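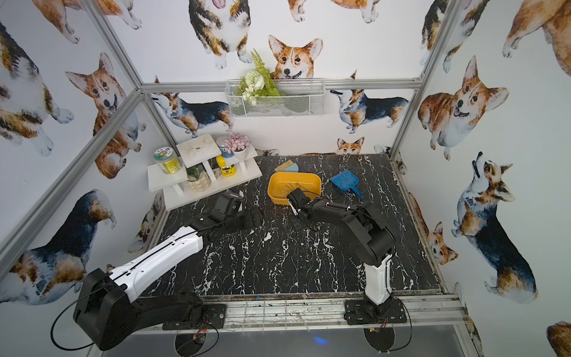

What is the best order for cleaning a small shelf and the tabletop in front of it?
Start at the top of the shelf and work down, so that the dust you knock loose lands on something you haven't cleaned yet. Take the small things off first, wipe the boards, put the things back, and leave the tabletop and the dustpan for the end.

Rello Shelf and Tabletop Notes

README

Hello, and thank you for stopping by. Rello is a collection of short written notes on keeping a small shelf and its tabletop in order: what to lift off, what to wipe with, where the crumbs should go, and how to put everything back so that it still looks like somebody's shelf. It started as one long shared file in a back room on Sutherland Street in Turora, and it grew until scrolling through it became a chore of its own. This release is that same file, sorted, cleaned up, and split into pieces you can work with.

What's in the collection

There are 2,547 notes in all. Each one covers one small job, and most are between two and six sentences long. Of these, 1,741 have been read a second time by someone other than the person who wrote them, and those carry the word "checked" in the last column. The rest are perfectly usable, but please expect the odd typo, and a few places where the writer clearly had one particular shelf in mind.

The notes are sorted into 12 groups. The ones people seem to open most are these:

Tiered shelves. Stepped boards are lovely for display and a bit of a nuisance to clean, as dirt settles on the top board and then gets pushed down to the next one. The white shelf in the back-left corner has dirt marks on its top board, and it's a good match for the notes tagged "marks, pale surface." Those suggest a dry brush first and a damp cloth after, with a second clean cloth if the marks smear.

Small plants, real and artificial. A green plant in a textured pot and a pot of artificial flowers can sit on the same shelf and need quite different care. For artificial petals, the notes favor a soft dry brush or a cool hair dryer. For pots with a textured surface there is a separate tag, "grooves," and I'm fond of it — somebody put a lot of thought into old toothbrushes.

Jars and bottles. Wipe the bottom as well as the sides, keep the label dry, and turn the label forward when you set it down. Lids get their own tag.

Brush and dustpan. Short-handled brushes, angled sweeping, corners, and what to do about the thin line of dust that never quite goes over the lip of the pan. (Turn the pan a little and sweep again. We have several notes that say this at much greater length.)

Basins. Carrying, soaking, rinsing, and using a basin as a place to park small things while you wipe. A plastic one with rounded corners, like the yellow one by the blue dustpan, is easy to wipe out afterward. If there are thin, wiry bits in the bottom, lift them out before you add water, and go gently with bare fingers.

Hanging baskets. Wire mesh collects lint where the wires cross. Take the basket down if it comes down easily, and shake it outside.

Files

notes.csv — every note, one per row
groups.csv — the group names, with a sentence or two on each
words.txt — spelling and naming choices, such as "dustpan" as one word
changes.txt — what moved since the last release

Columns in notes.csv

id — a plain number that never gets reused
group — one of the group names
job — a short title
text — the note itself
tags — separated by semicolons
checked — the word "checked," or blank

How the notes were gathered

Writers were asked to do a job first and write it down afterward, in ordinary words, without naming a cleaning product if they could help it. Nundeo, our little sorting script, then grouped near-duplicates together and a person picked which one to keep. We allowed up to 10 tags on a note, though two or three is usual.

Known gaps

Glass shelves are thin on the ground, and so are very high ones. Dark tabletops with a marble pattern need more attention than they've had, particularly on how to spot light dust among white veins. If you have a good routine for that, we'd love to read it. A proper group for wallpapered walls behind shelves is planned for March.

Using and sharing

Please use the notes however you like, at home or in class, and mention Rello if you pass them along. Corrections can be sent as a plain list of ids with the new wording beside each one.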